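22/04/2018
by Lallau

Stayed in all day and did the kitchen cupboards, the two low ones by the cooker and the long shelf above the sink. I had meant to start after breakfast but it was nearly eleven before I had a cloth in my hand. Rain on and off. The window was open anyway for the smell of the cleaner.

The left-hand cupboard was the worse of the two. Flour had got out of a bag at the back and gone into the corners, so I had everything out on the floor and wiped it down twice. Four bags of rice, all open. I put them together in the big jar and there was still 200 g over, so that is supper tomorrow. The lentils had a date on them I would rather not write down. Threw those out, and the custard powder.

Then the lids. We have had trouble with lids ever since the move from Sestbridge, when the pans went in one box and the lids went in another with the baking tins. I laid them all along the worktop and tried each one on each pan. There were 7 with no pan at all. I kept two of those because they do for covering a bowl, and the rest are in a bag in the hall for the charity shop.

Plates took less time. The everyday ones stay where they were. The big serving plates are now standing on their edges in the rack I bought at Naseck in the winter and never put up. It was £7 and needed four screws, and two of the screws supplied were too short. Found longer ones in the drawer with the string. It wobbles a bit at the left end but it holds.

Had beans on toast at two. The second cupboard was mostly tins and didn't want much doing, only a wipe and turning the labels round.

I did the yellow things and the black things last, in the afternoon, with the light on. I never noticed before how much the light comes through the yellow.

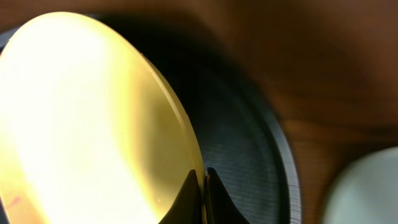

Page last changed: 22/04/2018

The round yellow one has a small reddish-pink smudge on it, low down, and a few pale specks near the rim. I shall try bicarb on the smudge and leave it at that. The big black one behind it has fine grooves going round and round, and grooves like that want a brush more than a cloth. Put the old nail brush by the sink for it.

Still to do: the shelf paper. I measured the long shelf and need around 400 cm to do it and both cupboards, and the roll I have is 50 cm short. Poojary do the same pattern, so I will order one more and finish the job in May.

Bins out at eight. Back aches. Bath, then bed.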